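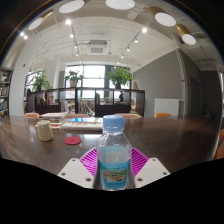 Teaching a robot by demonstration means doing the task yourself while the movements are recorded. There are two main ways. In the first, a person moves the robot's arm, or a gripper like the one the robot will use. In the second, a person works the robot from a distance with a controller. Either way, the result is a set of recordings called demonstrations. Each one holds pictures from a camera and numbers that say where the gripper was and how far open it was. In a demonstration with a water bottle, the bottle is held upright between the two fingers, and the ribbed magenta part of the gripper presses against its sides. A computer program later studies many recordings of this sort and looks for what they have in common.

Why not just write instructions?

You can write instructions for a robot, and factories have done so for a long time. A factory robot might be told to move its arm to one exact point, close its gripper, and move to another exact point. This works when the part is always in the same place. On a table at home or in a library, things move. A cup may be near the books today and near the edge tomorrow. The light from the window changes as well. Writing a rule for every case would take too long, so the robot is given demonstrations of many cases.

Using a hand-held gripper

A hand-held gripper has fingers like a robot's, but a person carries it. The camera travels with the fingers, so it records the task from close to where the work is done. The robot that learns from the recordings needs a camera in a matching position. If its camera were up on the ceiling, its pictures would look very different from those it learned from.

At the Fliswood workshop, the beginners' task is called Bottle and Coaster. The steps are:

Bring the open gripper to the bottle.
Close the fingers until they hold it.
Lift it clear of the table.
Move it over the coaster.
Lower it, open the fingers and back away.

One demonstration takes 8 seconds. A full set for this task is 800 demonstrations. The cup and the books are put in new places between recordings, so that the program does not learn just one layout.

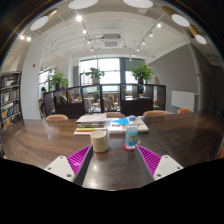
Geert Baert wrote in to ask whether a bad demonstration should be thrown away, and he added that his own first tries were so shaky that he dropped the bottle twice.

It depends on what went wrong. If the person dropped the bottle and stopped, the recording is normally left out, as the program would otherwise copy the drop. If the bottle slipped a little and the person corrected the grip, the recording can be kept. It shows the robot how to recover from a small mistake. At Fliswood, 17 recordings were removed from the April set and recorded again.

Using remote control

Remote control of this kind is called teleoperation. "Tele" comes from a Greek word meaning "far". The person holds a controller, and the arm copies the hand. When the hand moves left, the arm moves left. When a trigger is squeezed, the gripper closes.

The workshop's arm is a Surnier 2, and its controller is made by Bitar. Recording this way is slower, and it is harder to judge how firmly you are gripping something. The advantage is that every movement recorded is one the arm has already made. A person with a hand-held gripper can reach in ways that the arm cannot, and those recordings are of less use.

Words to know

Demonstration: one recording of a task being done.
Gripper: the part that takes hold of an object.
Policy: the program that chooses the robot's next movement from what its camera sees.
Teleoperation: controlling a machine from a distance.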